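Visita técnica à célula de manuseio da Gostden: montagem, rotina e manutenção da garra

Segunda-feira, 24 de maio de 2021

A unidade da Gostden no distrito industrial de Wallunberg abriu a oficina de automação para um grupo pequeno de técnicos de manutenção. O programa previa a fábrica inteira, mas a maior parte da manhã foi gasta em uma única célula, identificada internamente como Durker, que retira tampas moldadas de uma esteira e as deposita em bandejas para a etapa de inspeção. Este relato trata só dela.

A célula trabalha em dois turnos. O robô é um braço de seis eixos montado sobre pedestal de aço, com a esteira de entrada à esquerda do operador e a pilha de bandejas à direita. O painel elétrico fica do lado de fora da grade, com a porta voltada para o corredor, e a unidade de preparação de ar está presa no mesmo pedestal. A equipe reconhece que essa última escolha foi ruim: para drenar o copo do filtro é preciso parar a célula e entrar na área protegida. A mudança do filtro para fora da grade está marcada para a parada de julho.

A garra é elétrica, de dois dedos paralelos. O ar comprimido alimenta apenas o bico de sopro que limpa o ponto de coleta. A versão anterior era pneumática e foi trocada porque a força de fechamento oscilava com a pressão da rede, o que marcava as tampas de parede fina. Hoje a força é definida por receita e fica em 40 N para o produto corrente. O controlador aceita valores maiores, mas a receita está travada por senha.

Os dedos são feitos fora, pela Mahmoudi, que usina a partir do desenho da Gostden e entrega em pares numerados. O par que estava em uso no dia da visita era o 734. A numeração acompanha a ficha de manutenção, e um dedo nunca é trocado sozinho: se um deles sai da tolerância, o par inteiro vai para a bancada. Perguntei se isso não encarecia a reposição. A resposta foi que sim, e que o custo é aceito porque a troca isolada obrigava a refazer o alinhamento duas vezes.

O alinhamento é feito com a garra aberta, em modo manual, a 2 mm da superfície de referência. O técnico aproxima o eixo vertical em passos curtos, confere o paralelismo com lâminas calibradas sob cada dedo e só então fecha a garra sobre o pino padrão. A leitura do curso no controlador deve coincidir com o diâmetro do pino dentro da tolerância da ficha. Se não coincidir, o zero é refeito e a sequência recomeça pela lâmina.

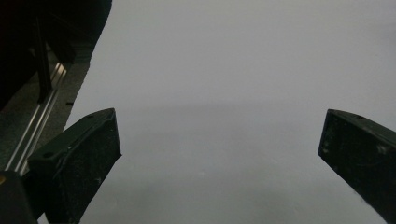 A inspeção visual dos dedos vem antes de qualquer medição e é feita no início de cada turno, com a garra aberta e sem peça. O procedimento escrito pede que se olhem três coisas: as faces, os furos e as pontas. As faces acumulam poeira com facilidade, e no preto fosco dos dedos os pontos claros e os riscos leves aparecem sem necessidade de lupa. Poeira solta se remove com pano seco; risco que prende a unha vai para a ficha. Nos furos redondos da face superior, o que se procura é rebarba na borda e material compactado no fundo. Nas pontas, de corte reto, verifica-se a quina, já que qualquer arredondamento desloca o ponto de contato com a tampa. Solvente é proibido nessa limpeza. A equipe já teve um par manchado por álcool isopropílico e, embora a mancha não alterasse a medida, ficou impossível distinguir sujeira nova de marca antiga.

A periodicidade das demais tarefas está afixada na grade, em folha plastificada. Transcrevo como anotei:

Início de turno: inspeção visual dos dedos, limpeza a seco, um ciclo em vazio com velocidade reduzida.
Semanal: reaperto dos parafusos dos dedos com torquímetro, verificação dos cabos no punho, dreno do filtro de ar.
Mensal: conferência do zero da garra com pino padrão, teste das chaves da porta, cópia de segurança do programa.
Parada anual: lubrificação das guias da garra, troca da bateria do controlador, revisão do chicote do eixo seis.

O reaperto semanal foi o item mais discutido. Parte do grupo considerou o intervalo curto demais para uma carga tão leve. O histórico da célula justifica a cautela - houve afrouxamento em um dos dedos nos primeiros meses de operação, detectado apenas quando as tampas passaram a chegar tortas à bandeja. Desde então se usa trava-rosca de média resistência e uma marca de tinta entre a cabeça do parafuso e o corpo. Com a marca, na minha opinião, o intervalo poderia passar a mensal sem risco, mas a ficha ainda não foi revista.

Quanto ao programa, a célula guarda em memória até 100 receitas, das quais poucas estão ativas. Cada uma contém abertura, força, altura de coleta e tempo de sopro. A altura de coleta é o parâmetro mais mexido pelos operadores, em geral para compensar desgaste da correia. A engenharia preferiria corrigir a correia. Ficou combinado que toda alteração de altura gera um registro, e o registro é lido na troca de turno.

Vimos também uma intervenção simulada por perda de referência. O técnico colocou a célula em manual, abriu a garra, retirou o braço para a posição de serviço e refez o zero pela tela. O procedimento é direto, com uma ressalva: a tela pede confirmação antes de mover o eixo vertical, e a mensagem é idêntica à do modo automático. O fornecedor do software foi avisado.

As peças de reposição ficam em um armário ao lado da célula: um par de dedos, um cabo de comunicação, parafusos e dois sensores de presença da esteira. Não há garra completa em estoque. Em caso de falha do acionamento, o plano é paletizar à mão até a chegada da substituta, o que me pareceu arriscado para uma linha sem rota alternativa.

A visita terminou na sala de metrologia, onde os pares usados são medidos antes do descarte. Os resultados alimentam uma planilha de desgaste por lote, que a Gostden ficou de enviar aos participantes junto com o desenho de fixação dos dedos.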